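How do you get a dabbing motion across to a robot when you're teaching with a hand-held gripper?

Posted in Workshop and Making, 2020-01-05
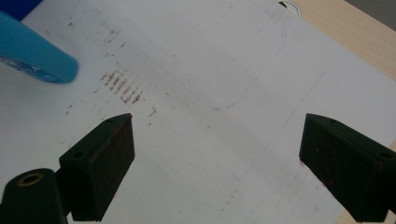
I've been trying to teach an arm to dab marks onto paper in short rows, the way you would with a sponge or a stubby brush. I do the demonstrations by hand with a gripper on a handle, the recordings go off to be trained on overnight, and in the morning the arm has a go at being me.

So far I've done 26 demonstrations and the arm has learnt my worst habits beautifully. It approaches the paper with great confidence, stops a finger's width above it, has a bit of a think, and then either dabs thin air or comes down like it's stamping a passport. If it does make a mark it drags sideways on the way up, so I get streaks where I wanted spots. I asked for a gentle row of dabs and got something you'd find on the wall after a toddler's tea.

Things I've already tried: slowing down (it hesitates for longer), thicker paper (no difference), taping the sheet at the corners (it tidied up the table, at least). I start each go from wherever my hand happens to be, which I thought was good for variety.

Is this a matter of doing a lot more demonstrations, or am I showing it wrong? My wrist would like to know before I commit to 500 of the things.

Vitside

Blackburn

More data. It's always more data. We did 319 for a wiping job and it came out fine.

Roland Horrocks

I'd hold off on the 500 until you've watched your own recordings back at half speed. I ran a very similar job last April, pressing a pad onto card, and was quite sure my hand was doing the same thing every time. My hand was doing whatever it liked.

The hovering is nearly always copied from you. You come down, you pause to check you're over the right spot, and you carry on. To you that pause is nothing. To the arm it's a place where the picture hardly changes and the right answer is sometimes "stay put" and sometimes "go down", so it dithers. Slowing down will have made that worse. Decide where the dab is going before you start moving, then go down and up in one steady motion without stopping to admire the view. If you need to think, do it well above the paper, or bin that take.

The sideways drag is likely your wrist rolling as you lift. Mine did it. Keep the elbow up and lift from the shoulder, straight up until you're properly clear, and only then move along to the next one. It feels daft and looks worse, and you get used to it.

On pressure: the arm can't feel how hard you were pushing unless something is recording that. If all you've got is camera and position, then height is all it has to go on, and a small error in height is the difference between thin air and your passport stamp. Put something squashy between the fingers and the brush, or a folded tea towel under the paper. A bit of give forgives a lot.

Varied starts are fine, by the way. What you don't want is varied endings. Finish every take the same way, up and clear, or it'll never be sure when it's done.

I'd also decide what you want when the sheet already has marks on it. If you always start on clean paper and then test on a used sheet, don't be surprised if it picks up halfway through a row that isn't yours. Mix clean and marked sheets in the demonstrations, and stick to one rule for where the next dab goes. Left to right, top to bottom, whatever you fancy, so long as it's the same rule on a bad day.

Do another small batch like that, train on those alone with the old ones left out, and see. I threw away my first lot and didn't miss it.

Trarine

Agree with Roland about leaving the old ones out. I kept mine in for sentimental reasons and the hover stayed for weeks.

Also have a look at how you're holding the brush. If it twists in the fingers halfway through a take, you correct for it without noticing and the robot learns a correction for a problem it hasn't got. I wrapped the handle of mine in a rubber band, 3 turns, and that was the end of it. Check the grip again after every few takes though, the band creeps.

Vitside

Watched them back. I pause before every single dab. I also appear to be humming. Tea towel is down, starting again tomorrow.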